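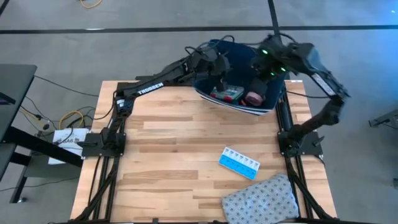
3. Containers and the Placement of Household Items

3.1 Definitions

A container, for the purposes of this study, is any movable object that a household uses to keep two or more smaller items together when they are not in use. Drawers and built-in shelves are excluded, as are bags that leave the home on a regular basis. The definition follows Brennan [2], with one change. Brennan counted a container only if it had a fixed place in the home. The Bostdale interviews showed that many containers move between rooms during the day, and a fixed-place rule would have removed most of the items kept in shared living rooms.

Containers were coded as rigid, semi-rigid or soft. Rigid containers include wooden crates, metal tins and hard plastic boxes. Soft containers include cloth sacks and drawstring pouches. The semi-rigid class is less settled in the earlier literature. It was used in this study for woven baskets and for fabric bins that held their form when set down empty, as judged by the interviewer during the home visit. Fabric bins vary in size, color and finish; one in dark navy blue appears in Figure 2. Where the interviewer could not decide between semi-rigid and soft, the container was given to a second coder, and the second coder's decision was final.

3.2 Sample and procedure

The sample consisted of 60 rental households in Bostdale and the adjoining district of Gevosham. All had at least one adult who had lived at the address for a full year. Households that had moved more recently were left out, as their storage habits were expected to reflect unpacking more than daily use. Home visits were carried out by Chauke and Cullinane. Each visit began in the room the household named as its main living space and continued to the other rooms only with the consent of all adults present.

Respondents were asked to name the contents of each container before it was opened. The interviewer then recorded what was inside. An item was scored as known if the respondent had named it or had named a group to which it plainly belonged. "Cables," for instance, was accepted for a phone charger, while "odds and ends" was not accepted for anything. This rule is stricter than the one used in the Baxter survey [3], and the results of the two studies should not be compared directly.

3.3 Location and visibility

Respondents named the contents of containers on open shelves more completely than the contents of containers kept under beds or on top of wardrobes. The difference held for all three classes of container. It was smallest for rigid containers, many of which carried handwritten labels. Labels were rare on semi-rigid containers. Several respondents said that adhesive labels did not stay on cloth, and one had pinned a paper tag to the rim of each bin instead.

Height also mattered. Containers stored above the reach of the shortest adult were opened less often, by the respondents' own account, and were more likely to hold items that no adult in the home could name. In shared apartments these were often items left by a former tenant. Such items were kept in the data set but were marked separately, and they are not included in the tables that follow.

The class of the container had a weaker effect than its location. Soft containers tended to hold clothing and bedding, which respondents named easily in general terms. Semi-rigid containers held the widest range of goods, including toys, mail, cleaning cloths and small tools. Villa [5] reports a similar pattern and argues that a bin without a lid invites temporary placement. The present data are consistent with that reading but cannot confirm it, as the visits did not record how long an item had been in place.

3.4 Coding problems

Nested containers caused the most disagreement between coders. A tin inside a basket was at first coded as an item of the basket's contents. After a review in April 2021 it was coded as a container in its own right, with the basket given as its location. Earlier records were recoded to match. Containers that were empty at the time of the visit were retained, with their usual contents left blank unless the respondent volunteered them.

Correspondence: Ayanda Chauke, Jeltora Housing Studies Group. Text may be copied for classroom use with credit to the authors. Back to top

Related items
Brennan: Shelf Depth and Use in Rental Kitchens
Villa and Daly: Where the Mail Goes
Cullinane: Labels, Tags and Memory in Shared Homes
Daly: Closet Space in Older Apartment Buildings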